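Filix Help Community > Arms and Hands > Faults

Left hand stops short over flat items, no error shown

Posted Aug 15, 2018
Views 2000
Tags: left hand, grasp, hover, Wimano

ok need help with this one, been at it for days. Two arm setup on a torso base, Wimano hands both sides, running the Filix controller. Tabletop pick routine, mixed household stuff on a cloth. Left hand goes to the item, curls its fingers, stops in the air. Never touches. Then it reports a successful grasp and lifts nothing, carries on to the drop point with an empty hand and opens up there like all is well.

Tall items fine. Flowerpot, fine every time. Anything thin is bad. Mouse pad is the worst, eraser fails maybe half the time. Right hand does not do this at all, same routine, same speed.

What scares me more is the other thing it did. On one run I paused it from the screen to move something, and when I hit resume the left arm dropped fast and hit the table hard. My fingers were maybe an inch away. No warning, no alarm, log just says motion resumed. I have not put my hand in there since.

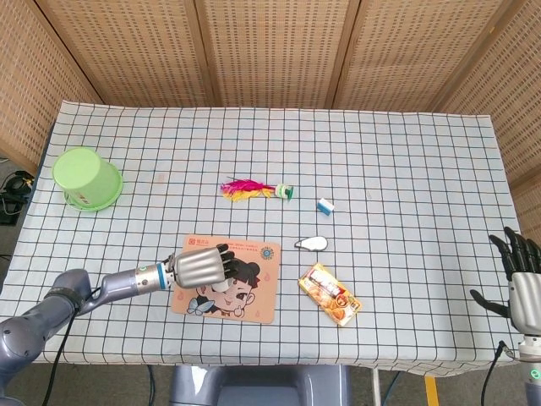
Can a hand report a good grasp when it never touched anything?
Sure it can, if the check only looks at whether the fingers reached their closed position. Thin items and no item at all look the same to that check.

What I tried so far:

power cycled everything, twice
new cable to the left wrist
swapped the tablecloth for a plain one, no change
slowed it to half speed, still stops short, just slower
reinstalled the controller software

Firmware is 16 on the left hand and 18 on the right. Left one came back from repair in February and I never updated it, is that a problem?? Status lights are green on both so I figured they were ok.

Also is there a way to see what height it THINKS the table is at. Cant find it in the menus.

3 answers

Answer 1 (accepted)

Two seperate faults here I think. Do the drop first.

Stop using pause on the screen to reach in. Screen pause is not a safety stop. The arm holds position but the controller may keep counting, so on resume it tries to catch up to where it should be. Thats your slam. Hit the real e-stop, wait for the arms to go dead, then reach in. After that always re-home, never resume.

Setting to change: Motion > Resume > "catch up" to OFF. On older installs it was on by default. Reinstalling keeps your old settings file so it would have survived that. Test it with the table clear and everybody back, low speed, pause halfway down, resume. Should creep off from where it stopped.

Now the hover. Mixed firmware, yes, problem. The fingertip offset changed between 16 and 18. Controller applies one offset to both hands and takes it from the right one. So your left hand believes its tips are lower than they really are and stops early. Tall stuff hides it, there's plenty of side to grab. Flat stuff, no chance.

Green light only means power and comms. Says nothing about calibration.

Order to do it in:

1. E-stop, power down the left wrist
2. Update left hand to 18
3. Re-home both arms
4. Run touch-off on the bare table, left then right. Compare the two heights. Mine agree within a millimeter
5. Cloth back on, touch-off again
6. Turn on "require contact" under Grasp

Table height is in Service > Frames > Surface, you need the service login to see it. Took me ages to find too.

Step 6 means it will fault out on an empty grasp and stop there. Annoying but you want it.

Answer 2

had the same with a Soliman arm, was the cable. the one hanging off the wrist was pulling at full reach. tape it down with some slack and try again

Answer 3

Agree with the first answer on firmware. Adding a couple things.

A mouse pad flat on cloth is a rotten thing to pick from above even when all is calibrated. Fingers curl and slide over it. We push ours to the table edge first and pinch it there. Distorura has a slide-to-edge routine you can load, works ok, a bit slow. Needs 6 inches clear in front of the table or the knuckles hit.

And please check the e-stop itself before anything else. Press it while the arm is moving in open air. If the arm coasts or sags a lot, brakes need looking at, and I would not run it until they have been. A hard hit on a table can knock the wrist out too so do touch-off again even if you did it last week.

Comment from original poster

catch up was ON. turned it off, tested with nothing on the table, it creeps now like you said. e-stop is good, barely any sag.

Updated the left hand. Touch-off was way off before, left read high, now they match near enough. Eraser picks up. Mouse pad still no, will try the edge thing

Comment on Answer 2

already changed that cable, see my list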